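Warnedum big bricks, tub of 127

We bought this set in November for our two kids, and it has been out on the floor most days. Clalau was selling it cheaper than Distari, so we ordered there.

The bricks hold well and come apart without teeth. Ours have had plenty of throwing and one trip through the dishwasher – the colors are the same as when we got them.
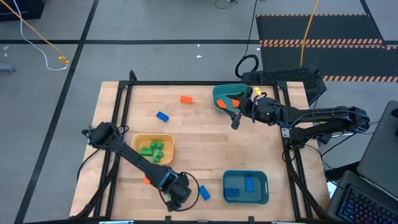 Storage is the weak point. The tub it ships in has a lid that pops off when you lift it by the handles, so we switched to open baskets from Zeman. Clean-up takes five minutes now. 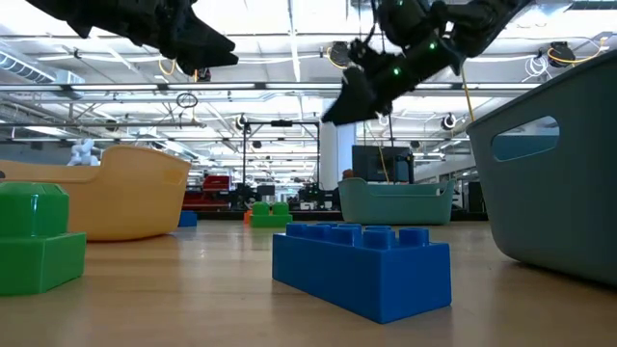

Jozefína Hrubý: Same lid problem with ours. I wrote to the shop and they sent a new one, but it pops off too.

Good to know, I won't bother asking then. The idea booklet is thin and most of the builds need more long bricks than you get. My son gave up on the bridge and made a garage.
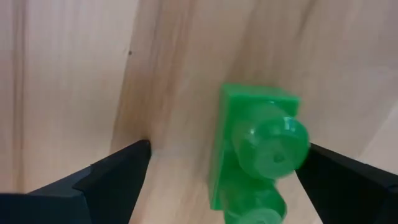
They don't fit the smaller brands, so check what you already have at home. I'd still buy the set again, but I would skip the booklet builds and let the kids get on with it.

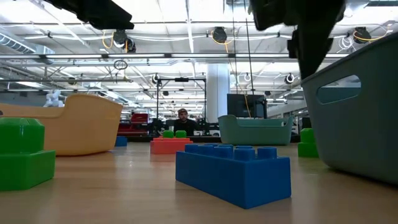

Big bricks and open baskets on a wooden tabletop.

Four stars out of five.
Čestmír Šindelář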